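Do "Wrinkle-Free" Claims Hold Up? A Term Project on Shirt Labels

Hrefna Skov and Zewditu Mamo
Textiles and Consumers, final report

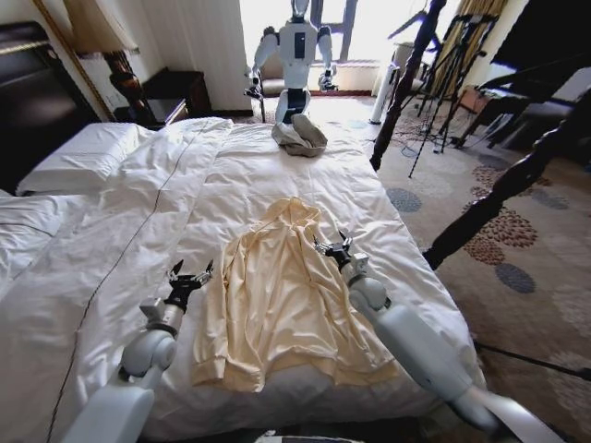

Figure 1. A pale yellow garment laid flat on a white duvet, with wrinkles in the fabric.

1. Why we picked this

Both of us have paid extra for a shirt because the tag said we would never have to iron it. Both of us own an iron. Our project started from that small annoyance and asked what the words on the tag are supposed to mean, and whether a shopper could ever catch a store being wrong.

We looked at four labels sold in our area: Kisby, Grornel, Eskildsen and Danemberg. All four use some version of the claim. Kisby says "wrinkle-free." Grornel says "easy care." Eskildsen says "non-iron," and Danemberg goes with "stays smooth," which we think could be said of almost anything if you are generous about how long it has to stay that way.

2. What we did

First we read the tags and the care pages for each label and wrote down every sentence that made a promise. Then we ran a survey. We put it out through two class lists and a flyer in the laundry room of the east dorm, and got 138 usable replies. We asked people what they think "wrinkle-free" means, what they do when they take a shirt out of the dryer, and whether they would pay more for the claim.

We also did a wash trial with one shirt from each label. Each went through the same warm cycle and the same dryer for 40 minutes, then was hung up overnight. In the morning we each graded the shirts on our own from 1 to 5, without seeing the other person's sheet.

3. What the tags say

Not much. None of the four gave a test method or a number of washes. Eskildsen came closest, with a line saying results depend on "prompt removal from the dryer." We read that as the claim handing the job back to the customer. If you take any shirt out right away and hang it up, it will look better than one left in a heap until dinner. Grornel's care page had a picture of an iron set on low, next to the words "easy care."

4. Survey results

Most people took "wrinkle-free" to mean "can be worn straight from the dryer." A smaller group thought it meant the shirt would come out of a suitcase flat. Almost everyone who said they would pay more also said they had been let down by such a shirt before. We don't have a good explanation for this and are wary of the ones we came up with.

We should say that people who answer a survey about ironing may care about ironing more than most. The laundry room flyer can't have helped.

5. Wash trial results

Our grades did not agree well. Zewditu gave the Kisby shirt a 4 and Hrefna gave it a 2. On Danemberg it was the other way around. After talking it over we found that one of us was looking mostly at the collar and the other at the sleeves. We had not written down which parts to grade, and we should have.

The Grornel shirt had the lowest grades from both of us. It was also the only one that was all cotton, so this may say more about cotton than about Grornel.

6. Problems with our own work

One shirt per label is too few. We bought new shirts, and the finish that is meant to keep them smooth may wear off with washing, so the twentieth wash would be a fairer test than the first. We also knew which shirt was which while grading. In October we planned to cover the tags and ran out of time.

We found an older trade booklet that gives a figure of 1,475 home washes in its testing. It doesn't say how many shirts those washes were split between, or who paid for them. We left it out of our results.

7. What we think

We can't say that any of the four claims is false. Our trial was too small and the claims are too loose. A promise with no test behind it and no number attached is hard to break, and we suspect the people who write the tags know this. We would like to see the number of washes printed next to the claim, the way a battery pack lists its hours.

Until then we would ignore the words and read the fiber content.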